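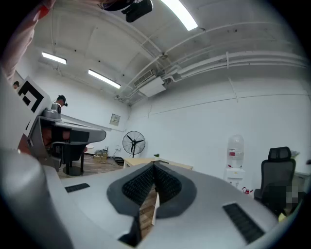 Gripper bake-off, round two

Quick one this month, we're behind on everything. The hand-held grippers from Jemance are in and we've been running them against the older Darnine pair. Same tasks, same people, same table.

First impressions – the nubbed black pads on the fingers are a big step up. Mugs, markers, the awful slippery soap box, all fine. Darnine pads let go of the soap box 7 times in one session. Jemance, none so far. Thin stuff is another story. Paper, plastic bags, anything flat – still a pain with both.

Weight: nobody loves it. After 58 demos your wrist knows about it. Resting the gripper on a stand between takes helps a lot, so please use the stands. And put it back with the marker board facing out, otherwise tracking has to hunt for it and you lose the first few seconds of the next take. Lost a whole mornings worth in February that way.

Tracking in general is good. Ceiling lights were the worry, with the tubes showing up bright in the wide view, but fixing the exposure by hand sorted most of it. Settings are on the Bratu page, copy them exactly. Auto exposure stays OFF.

Where we are: 823 demos recorded, 126 thrown out. Most of the bad ones are people walking off before the recording had stopped. Wait for the beep!!

Still to do
– swap pads between the two models, see if its the pads or the finger shape
– longer battery test, the Jemance ones fade late in the day
– same tasks on the Roltia arm, once the new mount plate gets here
– write up the controller lag thing properly (small but anoying, worse on the left hand unit)

Want a turn? Sign up on the sheet by the door. Half hour slots, two people per slot. Closed shoes please, and no loose sleeves near the fingers.

More numbers next issue, hopefully with the arm included.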